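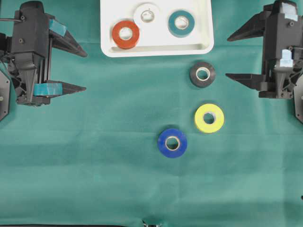

Cintas de colores, tres dentro de la bandeja y tres sobre la tela

Bolsa para cables Sterora, modelo mediano
47 € (IVA incluido)
Disponible en tienda y en la web

Llevo media vida cargando cables de un bar a otro y he probado de todo: mochilas viejas, cajas de fruta, una maleta con ruedas que perdió las ruedas en Teruel... La Sterora mediana es la bolsa que uso yo ahora, y por eso la tengo en el catálogo. Pesa 700 gramos vacía, se abre del todo por arriba y tiene cuatro separadores con velcro que puedes mover o quitar. En la mía van los XLR a un lado, los jacks al otro, y en medio lo que mi grupo llama "lo raro" (adaptadores, un MIDI de cuando Franco era cabo, regletas pequeñas).

El fondo es rígido y lleva cuatro tacos de goma. La puedes dejar en el suelo de una carpa con rocío y al recogerla no chorrea. Eso sí, no es impermeable! Si llueve de verdad, bajo techo con ella.
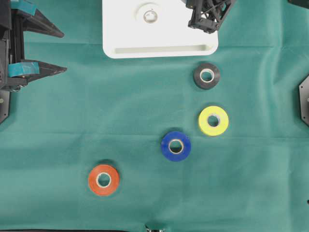

Los cables se marcan antes de meterlos en la bolsa, y en casa, con calma. Yo pongo una vuelta de cinta en cada punta, a un dedo del conector, y con eso en el escenario no hay que ir siguiendo el cable con la mano a oscuras. Cada uno se inventa su código: un rollo azul como el de la foto me serviría para las voces, y dejaría otro color para los teclados. Lo importante es apuntarlo en un papel y dejarlo en el bolsillo de la tapa, que a los tres meses no te acuerdas. Y no aprietes la cinta estirándola mucho, que luego se encoge y se levanta la esquina, y esa esquina pegajosa recoge toda la pelusa del mundo.

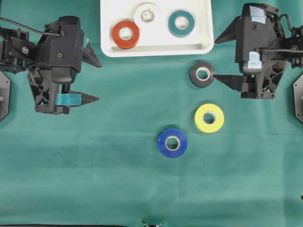
Sonido en directo > Transporte > Bolsas y fundas

Medidas y detalles
Largo interior: 500 mm
Asas: dos cortas y una bandolera acolchada
Cremallera: doble, con tirador grande (se abre con guantes)
Color: negro o gris
Garantía: dos años

Me preguntáis mucho por la diferencia con la Jaltier. La Jaltier es más alta y más estrecha, va muy bien para pies de micro plegados, pero para enrollar y soltar cables me parece un pozo. La Leditz grande la vendo también y es una barbaridad de bolsa, ahora bien, llena no la levanto yo ni con ayuda.
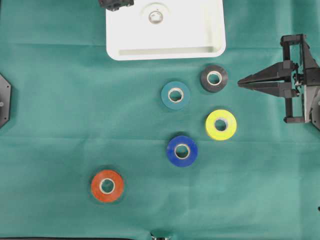

Guardar bien los cables empieza por enrollarlos bien, una vuelta por encima y otra por debajo, sin usar el codo. Después, un lazo de velcro y a su hueco. Para lo pequeño me gusta tener en la mesa del taller algo con borde, tipo la bandeja blanca de la foto, con su reborde y sus esquinas redondeadas, que así los adaptadores no ruedan hasta el suelo. Las cintas las dejo tumbadas, igual que esas, y solo meto en la bolsa los dos colores que más gasto.

Envíos y recambios
Los separadores sueltos y la bandolera se piden aparte, con la referencia Tavares 3000. Suelo tener casi siempre, pero escríbeme antes si te corre prisa. Los pedidos salen de lunes a viernes, y si prefieres pasar por la tienda, tráete tus cables y probamos cuántos te caben.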